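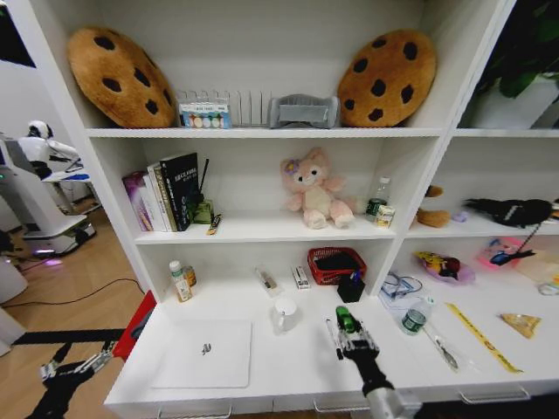 Cookie cushions and the clear rack, top shelf.

April, notebook - Welsh class materials

Good session today! Rhydian Probert brought the song sheets for the children's group and we got through 2 of the 3 verses before lunch. The kids' version has to sit lower, so I moved everything down a tone and it sings so much better (the old key was murder on the top notes).

Printed a trial copy of the word cards. Up to 100 per set, which is plenty for the beginners. The double-L cards still need a bigger font. Flerkia can do the spring fair booklets, 2000 copies, if we get the files over by 4 pm.

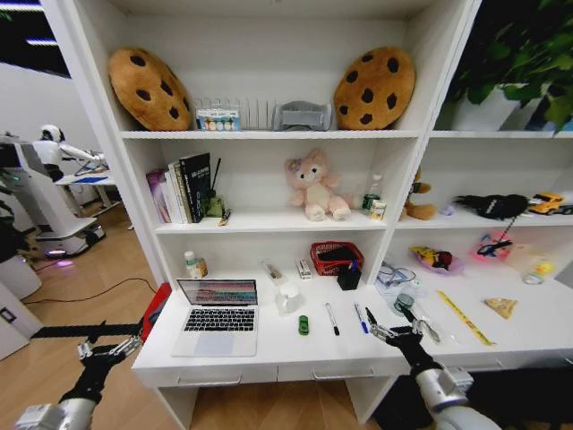 Still to do

- Third verse, lower key
- Ask Ó Briain about sharing the hall for the dance evening - would love a joint one
- Recut the Pellell cards, corners too sharp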